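5 Recording and checking the hanger task

This section explains how to record demonstrations for the garment hanging task with the Bunderach two-arm station, and how to check them before training. Please read section 4 (homing and gripper zero) first. If the station was homed by another person on the same day, you do not need to repeat it.

The method was first tested by Raili Kauppinen and Jae-in Kong in the Navitz study. The steps below follow their protocol, with small changes made after the move to the Senham lab. Where the old protocol and this manual are different, use this manual.

5.1 What the method needs

The policy learns from full episodes. One episode begins with the garment on the table and both grippers open, and ends when the garment is on the hanger and both arms are back in the rest pose. An episode that begins later, for example with the hanger already in the neck, must be saved under the label "partial". Partial episodes are used only for the correction stage in section 7.

One set has 69 full episodes. In the Navitz study a smaller set gave a policy that could grasp the garment but often lost the second shoulder. A larger set was not tested with this garment type.

Note: Do not mix garment types in one set. A shirt and a hooded garment need separate sets, also when the color is the same.

5.2 Preparing the table

1. Switch on the station and wait until both arms report "ready" in the operator window.

2. Move the arms to the rest pose. Look at the cable of each arm during this movement. The cable must make a free loop and must not be pulled tight at the wrist.

3. Lay the garment on the front panel of the table with the neck toward the wall. It does not need to be flat. Folds are wanted, and the position should change a little between episodes.

4. Put the hanger on the table where one of the arms can reach it. Use only wire hangers for this set. Spare hangers stay on the rack at the right end of the table.

5. Tools may stay on the rear panel if they are outside the working area of the grippers. Set the tools down in different places from one recording block to the next, so the policy does not learn to use them as a landmark.

Caution: Keep your hands away from the table when the arms are enabled. If you must correct the garment by hand, press Hold first and wait for the tone.

5.3 Recording an episode

1. Take both leader handles and press Start. The recorder saves joint positions, gripper width and the camera streams together.

2. Pick up the hanger with one gripper. Open the neck of the garment with the other gripper.

3. Guide the hanger into the neck, one shoulder first. Keep the hook pointing to the back of the table. If the hook turns to the front, the wrist will reach its limit before the second shoulder is in.

4. Take hold of the fabric from both sides and work it over the arms of the hanger. The fingers should pinch the cloth and not the wire. The lower part of the garment can stay spread on the table during this step, and it may hang a little over the front edge. 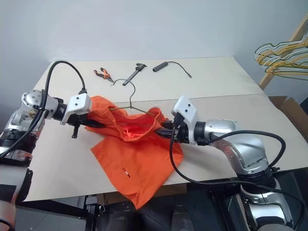

5. Pull in small movements. When the fabric is caught, open one gripper, go back, and grasp again. Such a second grasp is useful data and must not be cut out.

6. Lift the hanger by the hook and hold it still for 2 seconds. Then lay it down, return to the rest pose and press Stop.

7. Mark the episode as "success" or "fail". If you are not sure, mark it as "fail".

Note: An operator should stop for a rest after 13 episodes. Torben Ackermann found that the movements become faster and less careful in a long block, and the trained policy copies this.

5.4 Checking the set

Replay every episode at double speed in the MacDonald viewer. Remove an episode if any of these is true:

- one camera stream has missing images
- the gripper width is constant during the whole episode
- a hand of the operator comes into view after Start
- the garment falls to the floor

Removed episodes must be recorded again, with the same operator if possible. The set is ready when a second person has signed the check sheet.

5.5 Reading the result

After training, run the policy from 4 start positions and write the last completed stage for each trial: grasp, first shoulder, second shoulder, or lift. Please do not write only success or fail. In our trials most failures were between the first and the second shoulder, and this can be seen only when the stages are kept separate.

If the policy stops with both grippers closed on the fabric and does not move, press Hold, open the grippers from the operator window, and count the trial as ended at the last completed stage. Then send the log to Huguette Dhillon together with the number of the set.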